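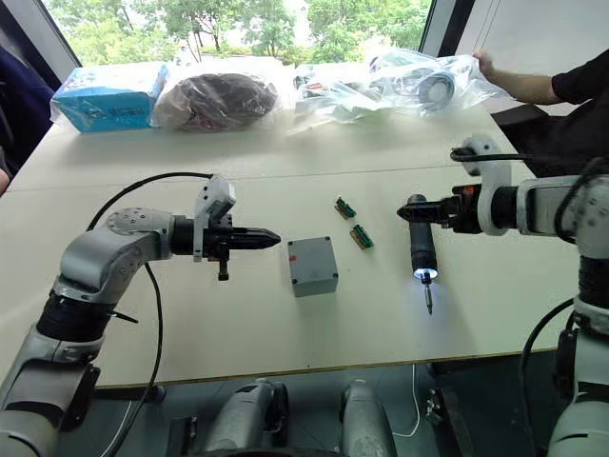
Le poste de vissage côté fenêtre, visseuse dans la pince droite, boîtier au milieu et les deux borniers verts à côté.

Vissage boîtier gris : la visseuse prend du jeu dans la pince

mado_38
Membre
Posté le 12 janvier 2020

Salut tout le monde ! Je reviens avec ma cellule deux bras, ceux qui ont suivi le fil de décembre connaissent déjà la bête. Bras gauche avec les doigts pointus pour présenter les borniers, bras droit qui tient la visseuse électrique pointe en bas. On monte des petits boîtiers de jonction pour Fernandes, rien de bien méchant sur le papier.

Mon souci : au bout d'un moment la visseuse pivote un tout petit peu dans la pince droite. L'embout n'est plus d'aplomb et j'attaque la vis de travers. Je recale à la main, je relance, et 200 vis plus loin c'est reparti. J'ai déjà augmenté la force de serrage, sans grand résultat (et le corps de la visseuse commence à marquer, ça me fait mal au cœur).

Vous tenez ça comment, vous ?

grisbouille
Membre

Pour moi c'est la forme des mors. Un corps de visseuse c'est rond ou presque, tu serres avec du plat, forcément ça tourne. Chez Dulham on avait usiné deux coquilles au profil de l'outil et on n'a plus jamais touché au réglage. Tu as quoi comme matière sur les parties orange ?

mado_38

Imprimées maison, un filament un peu souple. Je voulais du grip, j'ai peut-être surtout gagné de l'élasticité...

grisbouille

Ben voilà. Du souple sur 2 mm contre l'outil, oui, mais du rigide derrière. Sinon au moment du serrage tout se tord et revient à moitié.

Pat_du_Vercors
Membre actif

Pas d'accord, ou pas complètement. Avant de refaire les mors je regarderais le câble. Celui qui est spiralé et qui passe par-dessus le bras droit, il tire sur quoi ? J'ai eu exactement ce cas sur une cellule Kellus : en haut tout allait bien, en bas de course le câble était tendu et il donnait un petit coup sur le poignet à chaque descente. J'ai passé 7 heures à reprendre mes points pour rien. Un collier déplacé et c'était fini.

grisbouille

Un câble ne fait pas pivoter une visseuse bien tenue – je maintiens.

Pat_du_Vercors

Bien tenue, non. Mais la sienne ne l'est pas, on est d'accord là-dessus il me semble !

tonio_embout
Nouveau membre

Question bête : ton boîtier, il est bridé ? Sur la photo je le vois posé au centre de la table et je ne distingue pas de montage. S'il bouge quand tu visses, l'embout suit, et c'est la visseuse qui encaisse.

Et puis ta table en deux panneaux, le joint au milieu, il est bien à niveau ? Moi j'avais une marche minuscule entre les deux, invisible à l'œil, au réglet on la sentait tout de suite.

mado_38

Pas bête du tout. Pour l'instant je pose sur un antidérapant fin ou à même le plateau selon les essais, le posage définitif est commandé chez Flukix mais pas reçu. Le joint, jamais contrôlé, je m'y colle demain.

Pour le câble j'ai fait descendre le bras à la main, moteurs libres : il y a bien un point où ça tire, vers le bas. Donc Pat marque un point (désolée grisbouille).

grisbouille

Je ne suis pas vexé. Mais change tes mors quand même.

Pat_du_Vercors

Autre chose pendant que tu y es : l'anneau lumineux autour de la pointe, tu le laisses allumé tout le temps ? Avec ta grande fenêtre juste en face, si tu fais de la vision, essaie un store avant de toucher aux seuils. J'ai perdu des journées là-dessus, ça marchait le matin et plus l'après-midi.

mado_38

Oui, allumé en continu. Le store je le réclame depuis des mois... Pour la visseuse, je vais procéder dans l'ordre : collier du câble d'abord, puis contrôle du plateau, puis mors rigides avec une peau souple. Une seule modif à la fois, sinon je ne saurai jamais laquelle a compté.

tonio_embout

Change l'embout avant de commencer tes essais. Chez nous c'est tous les 2000 vissages, même s'il a l'air bon. Un embout fatigué ripe et tu vas accuser la pince.

grisbouille

2000 c'est généreux, ça dépend du couple. Mais oui, embout neuf.

mado_38

Noté ! Je fais ça et je mets les cotes des mors ici si quelqu'un veut les fichiers.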